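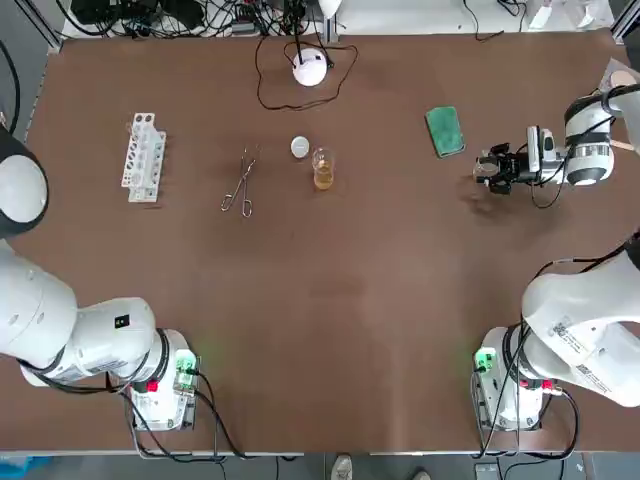

Daily start-up of the Wellow two-arm cell is to be carried out by one trained operator, in the order given in this section. Before any power is applied to the joints, the operator shall check the near half of the table, between the two bases, and confirm that it is clear of objects. Rack, tongs, beaker and sponge belong on the far half. Each base carries a red button and an indicator light; the light should show green, as it does on both bases here, before step 3 is begun.

## 4.2 Start-up checks

1. Inspect the black cables at each base. They must hang freely past the table edge and must not be trapped beneath a link.
2. Check that the cable along the outside of each arm is still clipped in place. Replace any clip that has opened.
3. Select **Hold** on the Sistden controller and wait 15 seconds.
4. Open and close the right gripper twice, at reduced speed, well above the table surface.
5. Move each arm to its rest position — left arm first — and record the result in the cell log.

> **Caution:** Never reach across the table while either arm is in **Run**. Beakers containing liquid must be placed by hand with both arms in **Hold**.

**Note:** The wrist cable requires some slack. If it catches during step 4, stop and refit it as described in section 4.5.

## 4.3 Periodic care

Wipe the links with a dry cloth every 100 hours of running. Joint seals are renewed at 2,460 hours, or each September if that falls sooner. Requests for seals should be addressed to Bent Þorgeirsson at the Drolcombe stores.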